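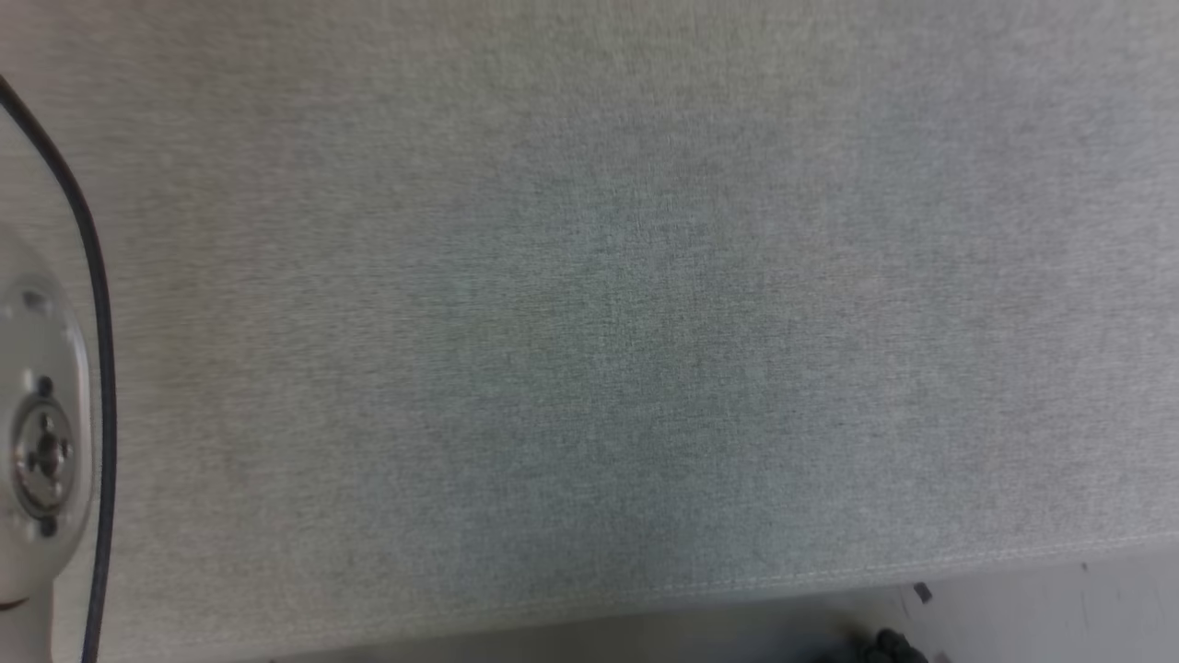
On February 9, 2019, Quang Văn wrote:

> Has anyone on the list had a straight answer out of Brindunex? I booked two return seats for April from Stultbridge before they went bust, and the card people say I should try the administrators first. The administrators say try the card people. I've been round that loop 4 times now.

Hi Quang, and everyone else stuck in the same boat,

Don't bother with the administrators for now, go back to the card company and ask for a chargeback by name. I did that for our Estetti flights and the whole tone changed — suddenly there was a form! It wanted the booking email, the bank statement and a copy of the notice from the Brindunex website, so save that page while it's still up. Mine took 27 days from form to money.

The bags I'd added later were a separate payment of £36, and they made me fill in the form all over again for that. Check your statement for extras like seats or meals, they're easy to miss.

If you booked through Avram it's different, they hold the money themselves and you have to chase them (I gave up on the phone line and wrote a letter).

Has anybody found another way out of Stultbridge in April, by the way? I still need to get to my sister's and the train is a horrible price.

Imke Janssen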